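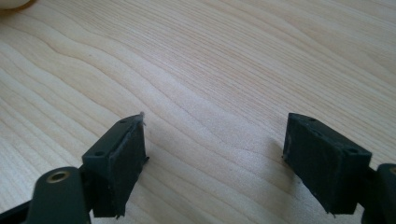 Wood used for furniture surfaces is classed first by figure, the pattern left where a cut meets the growth layers. Two kinds of figure are dealt with in this chapter. Straight grain appears as thin parallel lines, closely spaced. Curved grain appears as wider bands that bend and swell, each edged by a darker line, and both may occur on one tabletop, as they do on the pale surface shown at the start of the chapter. The terms follow the Trivstead grading sheets, which list 456 surface samples, 50 of them pale.

Figure is recorded before color. Color shifts with the light in the room, and a single top may read yellowish on one side and grayish on the other. Samples from the Flolham and Ustwood stores were entered under both headings and are indexed in Table 323.

Small storage pieces, such as a box with a drawer, are treated in the second half of the chapter. They are tested on a table with the drawer partly open.

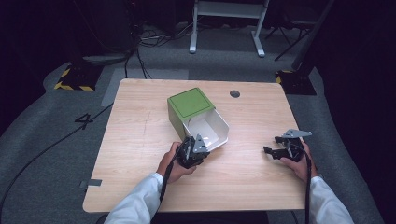 4.1 Surfaces and Edges

A tabletop is described by its face, its edges and its corners. Corners are either square or rounded. Openings in the face are noted with their position, and scratches are entered separately from grain.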